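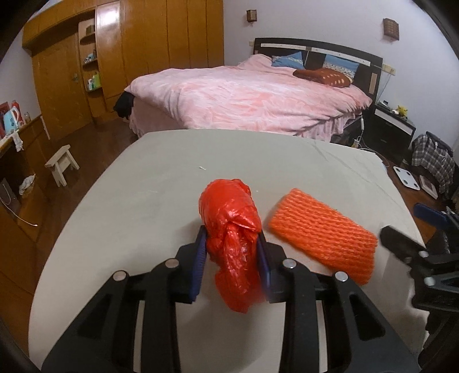

I promised in February that I would write down how I look after the two hand-held grippers, and now it is July 2022 and I have finally changed enough finger pads to have an opinion. So these are my notes. I write them first for myself, as I forget everything between one service and the next, and second for Karlijn Van Beek, who has the same model and asks me good questions by email.

The gripper is the Wornley, the version with the silver pivot pins and the soft blue pads. It is a simple machine. You squeeze, the linkage closes, the two jaws stay parallel or almost parallel, and the pads do the holding. There is no motor in my version. I log every session in a notebook, and the last one closed at 2,599 grips for the pair. I think this is not a large number for a machine, but it is large enough for soft pads.

The pads

The pads are the part that wears first. The ridges become flat in the middle, where most objects sit, and stay sharp at the ends. You feel it before you see it. Thin plastic is the best test that I know. A crumpled bag has no proper shape, it slides over itself, and when the pads are tired the loose tail slips through and you are left holding only air. A red plastic bag twisted into a bundle is my standard test object now, and after it the orange foam net that comes around fruit, which is soft and springs back. If the gripper takes both of them 8 times without a slip, I leave the pads alone.

I clean them with a damp cloth and a drop of dish soap, then let them dry completely. In the beginning I used alcohol, as somebody in the Prornina group recommended, and my first set became hard and a little shiny. Maybe it was a coincidence, but I have not repeated it. The replacement pads come from Verhoeven in a small paper bag with no instructions. There is a left and a right. The difference is a small notch on the back side, at the end which goes toward the linkage, and if you exchange them the pad fits but stands slightly proud of the jaw. I lost one evening to this.

To remove a pad, push from the tip and not from the side. The side has a thin lip that tears. I tore it on two pads before I understood how it is made.

The pivots

Each pin has a washer on both faces. Dust goes in there, and also hair and fluff from blankets, which in my home is the bigger problem. I practice beside the bed on a small table with rounded corners, so there is always textile close by. When the linkage feels rough I first blow it out with a rubber bulb, open and close it slowly, and blow again. Only when this does not help do I take the pins out.

If you do take them out, put them down in order. All pins look the same on the table but on my gripper the outer ones are a little longer — I measured them after one of them would not seat. I now use a strip of tape with the positions written on it. A small quantity of dry lubricant is enough. Oil is a mistake here. It collects the fluff and after two weeks you have a gray paste between the arms.

The tightening is the part where I am still not satisfied. Too tight, and the jaws do not return by themselves. Too loose, and the tips move sideways when you hold something off center. What I do is tighten until the return becomes slow, then go back one eighth of a turn. I do this for the outer pins first and then the inner ones, and then I check the outer ones again, as they always change a little.

Left and right together

This was Karlijn's question: should both grippers feel the same? I think yes, as much as possible. If one closes with less force, your hand learns to compensate, and then after the service you crush things with the hand that has learned wrong. I compare them with a kitchen sponge. I close both at the same time on the same sponge, one from each end, and look which side goes in deeper. It is not a scientific method, but it shows me a difference that I cannot feel with my fingers.

My right one was always the weaker. In the spring I found that the return spring was hooked one hole further than on the left one. It came to me like this from Warkudora, secondhand, and I never thought to look there. Moving it took 3 minutes.

What I still have to do

The inner bars of the left gripper have a little play that does not come from the pins. I suspect the holes themselves are worn. Verhoeven sells the bars only as a full set with the outer arms, and I do not want to buy all of this for two bars. Karlijn thinks a thin brass sleeve would work. I have ordered a piece of tube and I will try it on an old bar first.

Also I want to find out if the pads age in the bag. I have one pair that I bought too early, and when I bend it next to a new one it feels stiffer — but it is possible that I only expect this.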